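Some notes from the Trolter site on what automation has changed for us (thread)

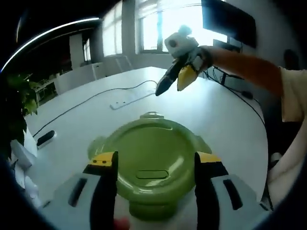
Hand-held grippers at the conference table, one of them over a green lid.

1/ I packed kitchenware on the line here for 4 years. Since June I spend half of each shift at a table with a gripper in my hand, doing slowly what my hands used to do fast.

2/ The arms are meant to learn lids first. Lids are harder than they look. Glossy plastic slides, and a rim gives you very little to hold. I do 100 in a morning and my wrist knows it by noon.

3/ Pay is the same. We asked for that in writing before anybody signed up, and Besska agreed to it. Chairs are better than standing. The quiet took me a while.

4/ There are 185 of us on the floor. The plan says three packing stations go over to arms first – the people on those get retraining, and the overtime goes away. For some families here the overtime was the rent.

5/ The Brorketstead site went through it before us. People there told us to ask early who fixes the arm when it stops at 2 a.m. We asked. Still waiting on an answer.

6/ I'm not against it. I'd like the night shift to get the same table time as days, so they have a say in how the thing picks stuff up. More when the station list is posted.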